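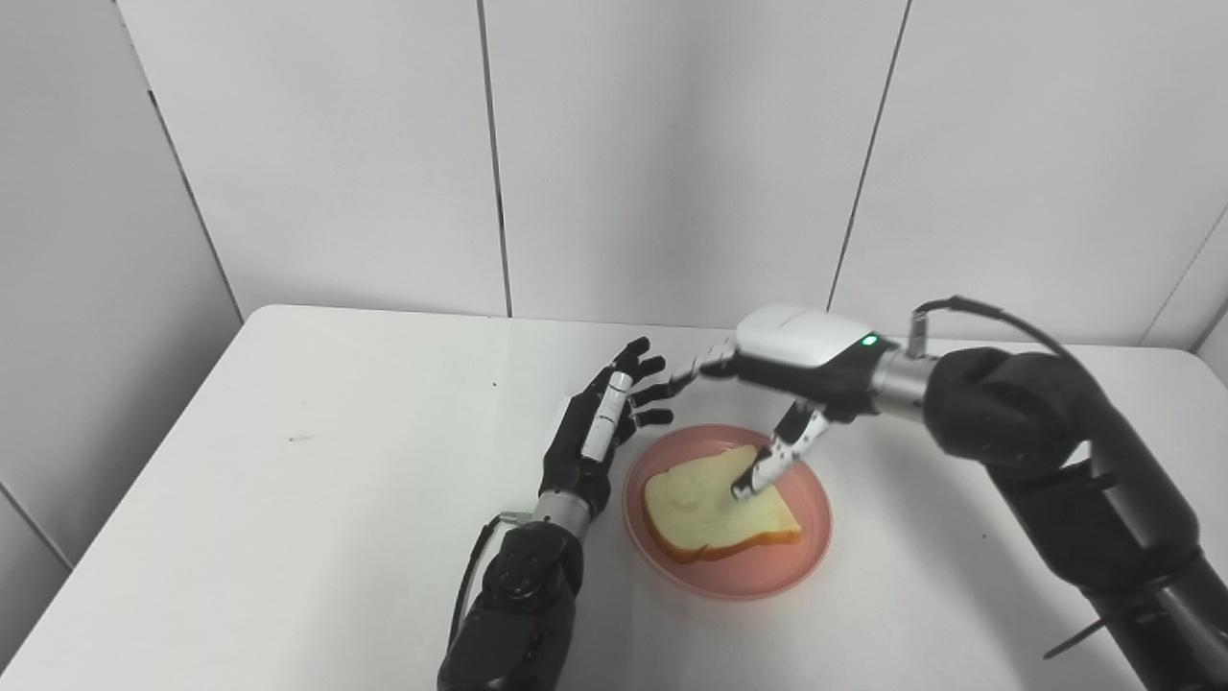

Fig. 4-1. Single slice on the plate, crumb side up.

4. Preparing and Serving Bread

This section applies to the Larkach 900 W toaster and the round plate supplied in pink. For cleaning the crumb tray, see Section 6.

4.1 Choosing the slice

Use square-topped sandwich bread that fits the slot without force. The maximum slice thickness is 25 mm. White bread browns faster than whole grain at the same setting.

1. Take one slice from the bag and close the bag again.
2. Check the slice for torn corners. Loose pieces can fall onto the heating element.
3. Lay the slice flat on the plate, inside the raised rim. A slice that overhangs the rim should be trimmed before toasting.

Note: A slight dent in the crumb from handling does not affect browning.

4.2 Toasting

1. Place the toaster on a level, dry surface and plug it in.
2. Set the browning dial to 2 for white bread.
3. Lower the slice into the slot, bottom crust first, and press the lever until it locks.
4. Wait for the lever to release. To stop early, press CANCEL.
5. Lift the slice out by its crust and return it to the plate.

CAUTION: The metal around the slot becomes hot. Do not touch it during use or until the toaster has cooled.

CAUTION: Never reach into the slot with a knife or fork. Unplug the toaster before removing a jammed slice.

4.3 Clearing the plate

1. Remove the slice and shake any crumbs into the trash.
2. Wash the plate by hand in warm water with mild dish soap. Do not use scouring pads, which scratch the matte interior.
3. Dry the plate and set it back on the table, right side up. Check the inside of the rim for crumbs. 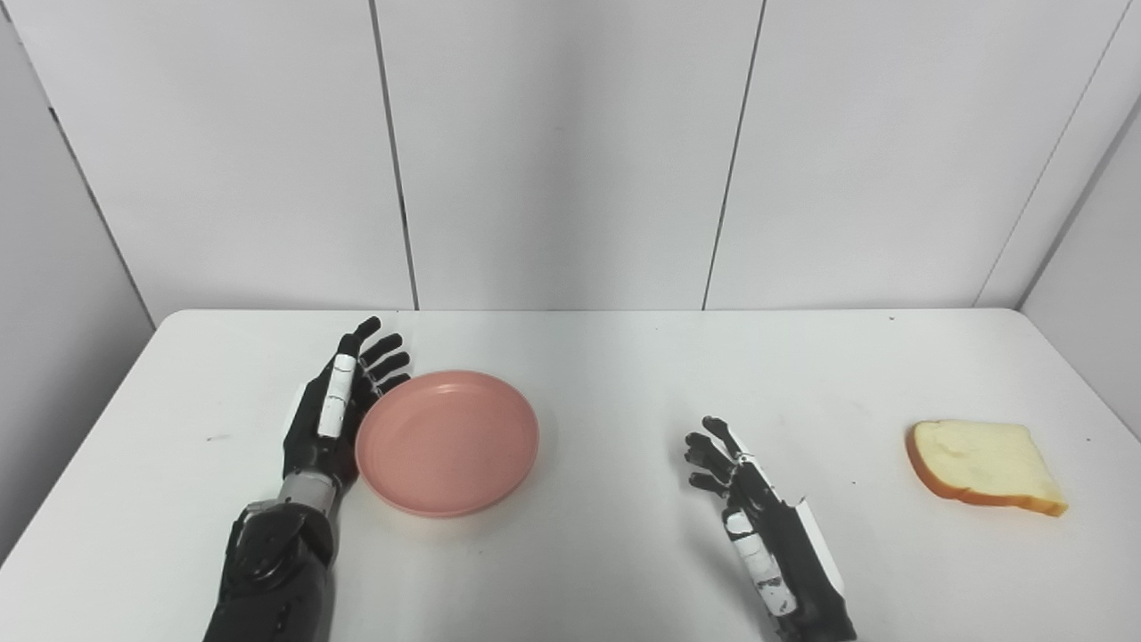

4.4 Care of the plate

The plate is plastic. Keep it away from burners, the oven, and the top of the toaster. It is not suitable for microwave use.

Butter left on the plate overnight may leave a dull patch. Wipe it off with a soft cloth and soapy water, then rinse.

Replace the plate if the rim is cracked or the base no longer sits flat. Order it as part 41 from the accessories list.

Text revised 29/08/2018. Checked by L. Schumacher.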